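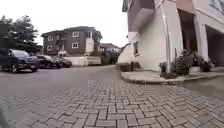 ブロック舗装とアスファルトの境目。奥に駐車中の車が見える。

住宅地の道は誰のために直すのか

2025年6月13日

私の住む地区で、生活道路の舗装を全面的に打ち替える計画が出ている。いまのブロック舗装をはがし、アスファルトに統一するという案である。説明会の資料には工期と迂回路の図が載っていたが、なぜ統一するのかという点は2行しか書かれていなかった。維持管理の効率化と、走行時の騒音の低減。理由はそれだけだった。

私はこの案に反対である。ブロックの見た目が好きだという気持ちもあるが、主な理由は別にある。住宅地の道路を、車が通り抜けるための設備としてしか見ていない点が気になるのだ。

ブロック舗装には欠点がある。目地に草が生えるし、沈んだ箇所には段差ができる。ベビーカーや車いすを押す人にとって、細かい振動は小さな問題ではない。私の母は70歳を過ぎてから歩行器を使うようになり、傷んだ区間を避けて遠回りしている。だから、いまのまま何もしなくてよいとは思わない。

ただ、段差は敷き直しで直せる。ブロックは部分的に外して路盤を整え、同じものを戻すことができる。アスファルトでも部分補修はできるが、水道やガスの工事のたびに切った跡が残り、継ぎはぎの縁からまた傷んでいく。うちの前の通りの先にあるアスファルト区間では、去年の1月に掘り返した跡がもうへこんでいる。

費用の話もしておきたい。資料では、ブロックの補修費は年ごとの実績で示され、アスファルトのほうは施工時の単価で示されていた。これでは比べようがない。少なくとも同じ年数をとって、補修も含めた総額を並べるべきだ。質問したところ、試算はしていないという答えだった。

以前、土木設計事務所スコリクに勤めるダリウス・ホドロアガ氏に、舗装の選び方について話を聞いたことがある。氏の意見は私よりも慎重で、交通量の多い道にブロックを使うのは勧めないという。大型車が曲がる場所ではブロックがずれやすく、補修の頻度が上がるからである。一方で、家の前の道まで幹線と同じ基準で考える必要はない、とも言っていた。道ごとに役割を決め、そのあとで材料を決める。順番が逆になると、いちばん安く見える材料がどこにでも敷かれることになる。

私もこの順番に賛成する。うちの地区でいえば、バス通りとその取り付け部分はアスファルトでよい。奥の通りはブロックを残し、歩行者がよく使う側から敷き直していけばよい。境目の処理には手間がかかるが、そこは設計でなんとかなる範囲だと思う。 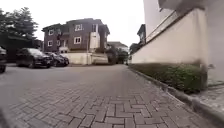

速度と舗装

もう一つ、速度の問題がある。路面が変われば、運転する人は音と振動でそれを感じる。ブロックの区間に入ると少し足を緩めるという人は、私の周りに多い。騒音の低減という理由はこの裏返しで、静かに走れる道では速度が上がりやすい。音が気になるという住民の声はもっともだが、車が速くなれば別の心配が増える。

昨年、町内会が行ったアンケートには61世帯が答えた。「道路について困っていること」の欄で最も多かったのは、抜け道として使う車の速さだった。段差は次で、騒音はその下である。ところが今回の計画には、速度を抑えるための工夫が一つも入っていない。狭さくも、路面の色分けも、標識の追加もない。住民に聞いた結果が、どこで計画から落ちたのかわからない。

ブロックさえ残せば速度の問題が片付くとは言わない。慣れた運転者には効かないだろうし、ほかの対策と組み合わせる必要がある。それでも、いまある手がかりをわざわざ取り除いてから、あとで速度対策に予算をつけるのは無駄が多い。

意見書の受け付けは今月末までである。配布された計画書はほぼ3000部と聞くが、読んで返事を書く人は多くないだろう。私は、総額の比較を出すこと、通りごとに役割を分けること、アンケートの結果に項目ごとに答えることを求める意見書を出した。賛成の人も、統一したい理由を自分の通りの名前とともに書いて出してほしい。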